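Search this list Print E-mail

Re: [Ashby robotics club] fridge to basket task
From: Elsie Ellery
Date: 5/26/20

Rochelle Donnelly wrote:
> Can someone tell me where we are with the pick and place task? Eamon
> says the arm path is finished but I still have last term's version.
> Also, do we carry the fruit over the desk or round the front of it?
> I need to know before I change the release height.

Rochelle, it goes over the desk. Eamon's path is in the shared folder as version 6, so please delete whatever you have from February. The shoulder limits were wrong in that one and it will stop halfway.
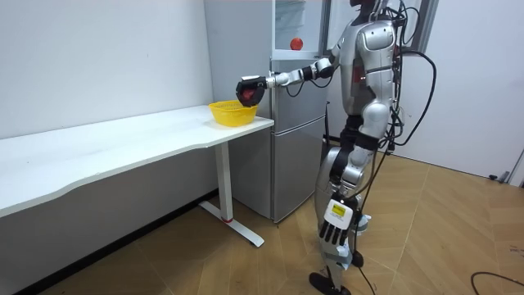 The release height is yours to set, but please leave the start point alone. Malou and I spent most of an afternoon on it. Saskia wants the fruit let go lower down, inside the yellow basket, and I agree with her. At the moment the gripper is holding it just over the rim, and I would rather it didn't drop from there. The other arm stays down by the side for the whole run. If your code moves it, take that line out.

Two more things. The wait after the grip closes is 347 milliseconds in Eamon's file. Malou had it longer and I can't see that it made any difference, but put it back if you get slips. And the log from run 103 is missing its last part, so don't use it for the report. Use any of the 5 after it.

Saskia is writing up the basket section and would like your numbers when you have them, even rough ones.

Elsie

> Bunham have asked if they can see it too. I said I'd ask.

Fine by me, once the release is sorted.

Print this message E-mail this message
0 comments Share (0)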